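Checked Wednesday, before the evening card run. Checker: Walid Khasawneh. Second signature: Hélène Gosselin.

Covers the card printing and foiling room, the guillotine and the packing bench. The office and the front counter are on a separate sheet.

## 1. Foil press (Hellex)

- [x] Guard closes fully and the press stops when it is lifted
- [x] Emergency stop tested, left and right
- [ ] Heat warning label in place

Label has peeled again at the lower corner. Stuck down with tape for tonight, new one ordered from Simard. The old one lasted a month, so I have asked for the metal type.

- [x] Spent foil rolls removed from under the feed
- [x] Heatproof gloves, two pairs, on the hook

One pair is getting thin at the thumb. Still usable. Hélène wants them gone before the December orders and I agree.

## 2. Guillotine

- [x] Two-hand control working
- [x] Blade cover on when not in use
- [x] Blade change log filled in

Last change was at 1,065 cuts on the counter. The gold-edged stock dulls it faster than plain card, so the change point stays where it is until the new year.

- [ ] Offcut bin emptied

Full to the top at 4.15 pm. Emptied during the check, but it should be done at the end of each shift and initialled. The last three boxes on the sheet are blank. 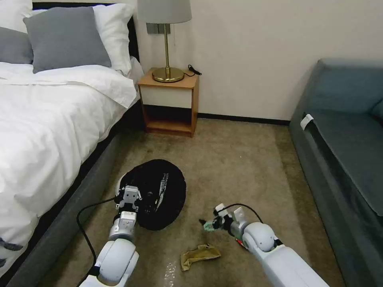

## 3. Paper and card store

- [x] Shelves fixed to wall, no movement
- [x] Heavy boxes at waist height or lower
- [ ] Walkway clear to the fire door

Two cartons of A6 envelopes were standing on the yellow line. Moved. Velberg deliver on a pallet and the driver leaves it wherever there is a gap, so whoever signs for it needs to break it down the same morning.

- [x] Nothing stacked within half a metre of the heater

456 photo card blanks were set aside as damp-damaged. They are marked and not to be used, as warped card jams the foil press and people then reach in to free it. Box is on the bottom shelf next to the ribbon.

## 4. Electrical

- [x] Plugs and leads looked over, no damage
- [x] No extension lead plugged into another
- [ ] Test stickers in date

The laminator sticker ran out in November. Laminator switched off and tagged until it is tested. The Vovotell order terminal is in date.

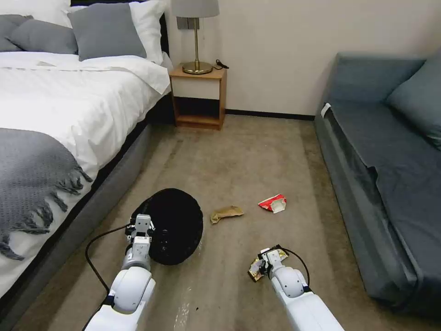
*Bed, sofa and nightstand.*

## 5. Packing bench

- [x] Knives retracted and returned to the rack
- [x] Tape guns have blade guards
- [x] Mat flat, no curled edges
- [ ] Bench lamp working at both ends

Right-hand lamp flickers. Tube changed, still flickers, so it is probably the fitting. Packing has been moved to the left half. This is slower with 258 family photo card sets due out, but I would sooner have that than knives used in poor light.

## 6. Fire and first aid

- [x] Extinguishers on brackets, gauges in the green
- [x] Exit sign lit
- [x] First aid box complete
- [x] Burn gel in date

Plasters topped up. Accident book has one new entry, a paper cut to the hand, cleaned and covered.

## To do

| Item | Who | When |
|---|---|---|
| New heat label on foil press | Walid | When it arrives |
| Replace thin gloves | Hélène | Before December |
| Laminator test | Walid | Before next use |
| Bench lamp fitting | Electrician | Booked, 31st |
| Remind all shifts about offcut bin | Hélène | Tonight |

Foil press and guillotine passed for use — laminator is not. Keep the tag on it.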